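From: Satish Salian
To: shopfloor-automation list
Subject: Re: Re: are we all out of a job yet

On Wednesday Carla Farah wrote:

> My brother-in-law has forwarded me another video of a robot folding
> a towel. It took the robot long enough that I made a sandwich. He
> wants to know when it will do his whole house, and my boss at
> Pedthorpe wants to know when it will do our teardown line, and I
> would like to be able to tell both of them something. Satish, you
> have had arms on the bench at Grivitton for a while now. What can
> they do with a dead desktop? Can I promise anything by October?

Carla,

Promise your brother-in-law nothing. A towel forgives you. If you grab it an inch to the left it is still a towel.

Your boss gets a longer answer. We take in old office PCs, mostly Dells, and the job on paper is simple: cover off, drives out, memory out, power supply out, sort the lot into bins. Suha Matar does one between sips of coffee and holds a conversation the whole time, usually about her landlord. We timed her on a batch of 12 and she asked us to stop because it was making her go slower.

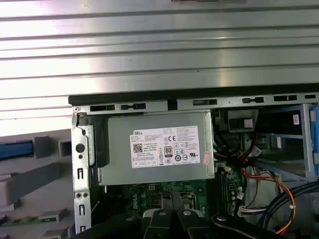 What gets the arm every time is cable. It can find a big square thing and go to it. Then a loop of wire has flopped over the one spot it needed, and a person would push that aside with a knuckle without noticing. Our arm has no knuckles to speak of. Ziad Hijazi spent most of a month on a routine called "move cable" and it does move the cable. Where to is between the cable and God.

Latches are the second thing. Whoever designed the tool-free case had a thumb in mind, and a thumb pushes, feels something give, and changes direction halfway. Two stiff fingers push until the force limit trips. I have 356 attempts logged on drive latches and 59 I would call clean. Ziad counts more, but Ziad counts the ones where the drive came out along with something we hadn't asked for.
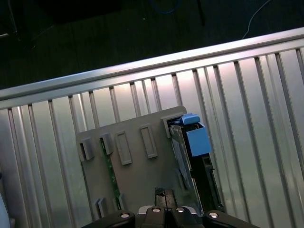

Loose plastic parts are a mixed bag. Flat piece lying on a table, fine, I'd put money on it. Same piece leaning on something at an angle, and the arm has to decide which edge is the edge. Some days it decides well. We are trying softer fingertips from Sundow next, which Walid Saliba swears by, though he also swore by the last ones.

So for October I would tell your boss this. Sorting parts already laid out in a tray: yes, slowly, with somebody in earshot. Taking out memory: maybe, if every machine is the same model and you are patient. Whole machine from closed to bins: no. The people at Ansah quoted us 2000 units a month and then asked whether our units could arrive already opened.

Bring the boss over if you like. Mornings are better, the arm gets the same results all day but Suha goes home at three.

Satish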